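Come Build With Us: Evening Helpers Wanted for the Skorkwood Arm

Posted under: Calls for participants
Where: Rirngate Shared Workshop, back bays
When: evenings from 6, through December

Hello, neighbors and tinkerers! The Skorkwood group is looking for a handful of friendly people to join our home-built robot arm project over the winter. If you've ever taken apart a toaster just to see what was in there (and mostly got it back together), we would love to meet you.

A little about us first. Skorkwood started as a kitchen-table build, outgrew the kitchen, and moved into Rirngate with one arm, a box of mismatched screws and a great deal of hope. We've put $1,189 into it so far, nearly all of it in motors and in replacing motors. The arm runs on a set of scripts we call Edau, and the newer hand-control setup goes by Poojary, so you'll hear those two names shouted across the bench a lot and you'll get used to them quickly.

What we're after this season is ordinary household work. Picking things up, holding them level, setting them down again where a person would want them. It sounds small, and then you spend a whole evening on one mug! We need people to take a turn at the controls, people to reset the table between tries, and people who can write down what happened in plain words so the rest of us can follow it the next day.

You might be a good fit if you:

- can come by for 2 evenings a week, or close to it
- are patient with a machine that is slow and sometimes stubborn
- don't mind wiping up a spill
- are 16 or over (under 18, please bring a signed note from home)

No programming needed. If you do write code, wonderful, Edau has a list of small repairs as long as your arm. Sewing, soldering, 3D printing and plain tidiness are all just as welcome, and we're especially short on people who like labeling cables.

We can't pay wages, I'm sorry to say, but we do cover your Rirngate bench fee for the season and bus fare of up to $35 a month. There's soup most evenings too, and you're welcome to use the workshop tools on your own projects once you've had the safety walk-through.

Carafes are on the practice list right now, and they're a fair taste of what you'd be doing.

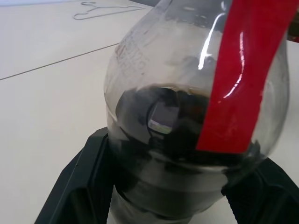
Both fingers on the glass, low down near the base.

To join in, leave a note in the Skorkwood box by the Rirngate front desk with your name, the evenings that suit you and a line or two about something you've made or fixed. It doesn't have to be impressive (a shelf is fine, a wobbly shelf is fine). We'll get back to everyone, and you can come and watch for an evening before you decide. Closed-toe shoes, please, and tie back long hair.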